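The Nirell desk riser, and why I like a small black stand so much
January 5, 2023
By Igor Krawczyk
57 shares | 5 comments

I have a soft spot for plain things that do one job, and the Nirell riser from Bretadum is about as plain as they come. It's a flat black top on thin black legs, with a bar along the bottom joining them at each side. That's the whole product! No drawer, no slots for pens, no lamp arm, no charging pad. You put it on a table and you have a second level.

I bought mine in October, after a long stretch of stacking things on old phone books and feeling silly about it. It came in a flat box with the legs folded in. You swing them out until they click, stand it up, and you're done. I had it on the table before I'd found the recycling bag for the cardboard.

The finish is matte, and I'm very happy about that. I used to own a glossy riser and it showed every fingerprint and every bit of light from the window. The Nirell is so dark and flat that it just sits there quietly. On a pale table the contrast is lovely, and I say that as someone who was all set to order the birch version to match. Get the black. The birch is nice, but it disappears.

What I use it for has changed a few times. First it held a monitor. Then I moved the monitor to an arm and the riser went to the big table, where it became a sort of low bridge – things I reach for all day go on top, things I need twice a day go underneath. I can push a bowl, a tape dispenser or a stack of envelopes under there and the table feels a size bigger.

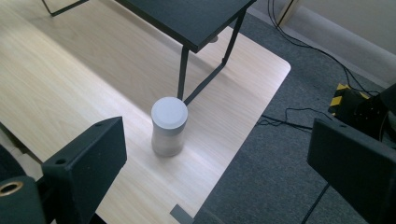 The open sides help more than I expected. With a solid-sided riser you can only get at the space from the front, so whatever goes in at the back stays at the back. Here the legs are slim enough that you can come in from the left or the right, and you can see what's under there without bending down much. I also like that the weight rests along the bars. My old one stood on four little pegs and left four little dents in a softwood table, which I still look at with some regret.

A word on lidded tubs, as I get asked what I keep small parts in. Cloudy plastic with a plain gray lid is my favorite kind. You get a hint of how full the thing is, the label-free sides look calm, and a flat lid gives you somewhere to rest a paper clip or an eraser. They stand happily beside the riser when they're in use, and the short ones go underneath when they're not. The Mikine tubs are good for this (I have the short size and the medium), but any straight or slightly waisted tub will do. Check the height before you buy a whole set, though. My medium ones are a hair too tall for the gap and I was annoyed with myself for a week.

Cleaning is easy. A barely damp cloth, then a dry one. Dust does show on the dark top, more than on a pale one, and if you're bothered by that you'll be wiping it every couple of days. I keep a soft brush nearby and give it a sweep when I make coffee. Don't use anything with wax in it! I tried a furniture polish once and it left a shiny patch that took three goes with dish soap to get rid of.

Things I'd change? The click when the legs lock is a bit faint, so give each one a tug to be sure. And the little pads under the bars are stuck on, and one of mine came loose when I dragged the riser sideways with a printer on it. My fault, really. I wrote to Bretadum and a spare set turned up in the mail, no charge. Lift it to move it and you won't have the problem.

People ask how it compares with the Pawlak. I've used both. The Pawlak is heavier and has a lip at the back, so if you're holding up a row of books it may suit you better. It's also taller, and on my table that put everything on top just out of comfortable reach. For mixed everyday stuff I go back to the Nirell every time – it's light, I can carry it to another room in one hand, and it folds away behind a door when we need the whole table for dinner.

If your table is small, try it lengthwise along the back edge first, then turn it at an angle and see which you prefer. I ended up with mine at a slant and have never straightened it.

5 comments

Witold Tokarz
Had the glossy kind for years, so the bit about fingerprints hit home. Does the black top scratch easily?

Igor Krawczyk
One faint line so far, from the bottom of a ceramic pot. I put a felt pad on the pot and it's been fine.

papertray
I have two of these end to end and love them. The tops line up well enough that you barely notice the join.

Marta in the back room
Second the warning about tub height. Measure the gap, not the riser!

Witold Tokarz
Thanks Igor, ordered the black one.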